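Print this message | E-mail to a friend

Subject: Re: How strict are you about cable dressing?
8th June

On the Pelgate list, somebody wrote:

> We're rewriting our cell checklist, which dates from 2014 and is
> 41 lines long. Half the team ticks it without reading it. Do other
> people still have a rule about cables on the arm, or do you leave
> it to whoever sets up? Also, does anyone write down how bins get
> fixed to the table?

Oh good, a checklist thread! We went through the same thing in April and I'm still a bit worked up about it, so sorry for the length.

Yes, we have a cable rule, and it got shorter. The old one told you what kind of tie to use and how far apart, and people argued about the ties and forgot the arm. Now it says: run the arm by hand to the four corners of the bin and down to the floor of it, and watch the bundle the whole way. If it goes tight or touches a wall, fix it before you do anything else. Slack has to go somewhere, so a loop beside the joint is fine by us as long as it stays clear of the gripper.

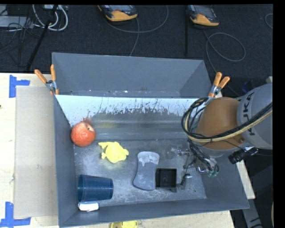 Posted by the Grasteck bench crew
3 comments | 12 shares

On the bins, we do write it down. Two containers one behind the other get spring clamps where they meet, handles pointing up, and the clamps count as obstacles when you set your approach height. That last bit is the one people miss (I've missed it too). We also put blue tape down at corners on the tabletop, and if something has crept past its tape you stop and put it back. Cheap as anything, and it's saved us more grief than the fancy calibration target.

Pendants and controllers are where I lose the argument every time. My draft said they go on a hook. The Osada folks, who share our checklist, said a hook is no use if you can't reach it from where you're standing, and they put theirs on the floor behind the table. We settled on "within reach of the operator, leads out of the walkway" and left it there. I'd still like a hook.

Mixed items in the bin: we ask for at least one round thing, one soft or odd shape and one flat thing before you sign a cell off. Flat ones against a shiny bin floor are the worst for us – Shaikh bins scuff up fast, and I suspect the scuffs help.

As for length, ours is down to 30 lines and I'd happily lose a few more. Send me yours when it's done, I'll swap you.

This site uses cookies. Sign up for the monthly list digest.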